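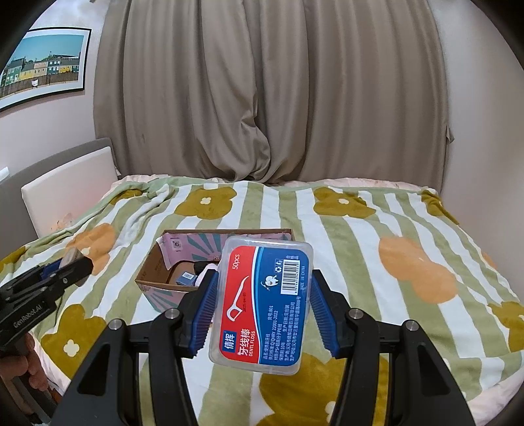
Nusar Home Help
Bathroom and Personal Items > Storage

How do you store boxed floss picks so they stay clean and don't end up all over the drawer?

Posted by drawerfull

I switched from string floss to floss picks last February and I'm happy with them, but I can't find a good way to keep them. I buy the flat plastic cases with 50 picks in each. The case is fine until it gets about half empty. After that the picks slide around, turn sideways and hook onto each other, and when I pull one out two more come with it and land on the counter or in the sink.

I have a shallow bathroom drawer (the top one, where the plumbing takes up the back), a medicine cabinet with narrow shelves, and a bit of counter space that I share with three other people. There are two adults and two kids in the house and one of the kids is always the one who leaves the lid open.

Things I have tried:

A drinking glass on the counter. Easy to grab from, but they collect dust and get splashed when people wash their faces.

A zip bag in the drawer. Keeps them clean, but it's a pain to open with wet hands and the points poke through the plastic.

Leaving them in the case, lying flat in the drawer. This is what I do now. The lid pops open if something gets pushed up against it, and then there are picks under the toothpaste and behind the combs.

I would also like to know if they go bad. Some of the cases have a date on them and some don't, and I have a few older ones at the back of the linen closet. I can't tell if the date is when they were made or when they should be thrown out.

I don't want to spend a lot on this. I saw an acrylic holder from Rornetti that looked nice but it is made for cotton swabs and I don't know if picks would fit.

3 replies, sorted by most helpful

Posted by tilebytile

Keep them in the case but stand it on end. That fixes most of what you describe. If the case is lying flat, the picks spread out over the whole bottom as soon as there is room. If it is upright, they settle in a pile at the low end and mostly stay there. Check which end the lid opens from first, and put that end up. Some cases open along the long side and those will not work as well this way.

For the drawer, measure the inside height before you do anything. A top drawer with plumbing behind it is often too shallow for a case on end. Mine is 5 inches deep inside and the case clears it, but yours may not. If it doesn't fit, use the medicine cabinet. A narrow shelf is good for this because the cases are thin. I have two side by side next to the bandages, with a small bookend from a craft store to stop them from falling over. A binder clip box or a cut-down tea box would do the same job.

Other things that helped at our house:

Only open one case at a time. I used to open a new one whenever I couldn't find the old one and we had four going at once, all half full.

Don't top up. Finish the case, then start the next. If you pour new picks on top of old ones, the ones at the bottom never get used.

Put a rubber band around the case if the lid has gone loose. The little tab that holds it shut wears out. When the band is more trouble than it is worth, move the picks into a newer case that is empty and recycle the old one if your area takes that kind of plastic. Look for the number on the bottom.

Give the kids their own supply. I count out 20 for each of mine into a small travel soap box with their initial on it. If they leave it open, it is only their picks that get dusty, and I can see how fast they are going through them. I refill when it is empty.

On the dates, I would look at the wording next to the number. If it says EXP or "use by," go with that. If it is a bare date with no words, it could be either one, and I would not guess. Imported packages are hard because the wording may be in a language you don't read, but a translation app on your phone usually handles a label well enough to tell a production date from an expiration date. Item numbers and standard codes are often printed near each other and are easy to mix up with a date, so look for a year, month and day.

As for whether old ones are safe, the plastic and the thread last a long time if they are dry. The ones with mint flavor lose it. What I look for is thread that has gone slack or fuzzy, handles that snap when you bend them a little, or any spots or smell. If I see any of that I throw out the whole case. A linen closet is a better place than the bathroom for spares, by the way. Less steam.

I haven't used the Rornetti holder, but a cotton swab holder in general is a bit short for picks. Measure one of your picks end to end and compare it to the inside height in the listing. The outside height includes the lid and the base.

Posted by probert_lane

We use a pencil case. Hard plastic, the kind that snaps, 99 cents in the back to school aisle. Lies flat in the drawer and doesn't open by itself. Holds a full case of 50 with room left over.

Wash it first and let it dry all the way.

Posted by nivhamkitchen

I would not keep them in the bathroom at all. Ours are in the kitchen in the cabinet over the toaster because that is where we are when we want one, after dinner. Flossing went from now and then to every night just from moving them.

I do agree with opening one case at a time. I bought a carton of 12 because it was cheaper and it took us forever to get through them. I wrote the month I bought them on each one with a marker so I would know which to use first.

Also please tell the kids not to put used ones back. Ask me how I know. We keep a small lidded trash can right next to the cabinet now.

Comment from drawerfull

Thanks, all. My drawer is too shallow for the case on end, I checked, so I am going to try the medicine cabinet for the adults and the soap boxes for the kids. The pencil case is my backup. I went through the linen closet and the thread was fuzzy on one of the old cases, so that one is gone.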